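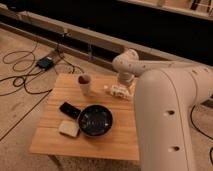
4. What the arm changed for the people at the wash-up

4.1 Clearing, as the staff see it

I went into this part of the study thinking we'd be talking mostly about speed. We weren't. When I sat down with the kitchen staff at Koppel, the canteen where we ran the first block of visits, hardly anyone brought up how fast the arm was. They wanted to talk about where they were supposed to stand.

Some background first. Clearing used to be one person's job from start to finish: you took the things off the table, scraped them, stacked them and carried on. With Plemorach (our name for the whole set-up, arm and software together) that job gets split. The arm does the lifting and a person does the scraping, the checking and all the odds and ends. On paper that's a lighter shift. Merike Paulauskas, who has worked the late clearing shift there longest, told me her back was better for it but her evenings felt "chopped up", and I think she put it better than our survey did.

We logged 71 shifts across two sites, Koppel and Povard, and asked everyone to fill in a short diary at the end of each one. The diaries are messy — people wrote them on their way out of the door — but one complaint comes up again and again. Staff didn't know when they could safely turn their backs. A colleague clearing a table gives you a nod or a mutter. The arm gives you a light on the control panel, and the panel at Povard faced the wrong way until March.

4.2 Which objects cause the arguments

Cups were popular with everybody. Pans were another matter. Staff have strong views on how a pan should be picked up and set down, and they were quick to tell us when the arm's way wasn't theirs. The sponge caused the longest discussion of all, because at Koppel a sponge left out means "I'm coming back to this", and the first version of our task list had the arm tidying it away. We took it off the list after one very frank Monday meeting.

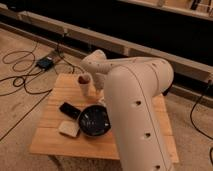 Figure 5. The arm reaching towards a white cup, with the black cookware and a sponge-like block also on the tabletop.

I'd count the sponge business as a finding in its own right. Our task list came from a manager's description of the job, and the small signals people leave for each other weren't in it. Fonduvov, the scheduling tool we used for the second block, lets staff mark objects as off limits, and they used it far more than I'd expected. Several people marked things simply to keep a bit of the work for themselves, which we hadn't planned for but decided to leave alone.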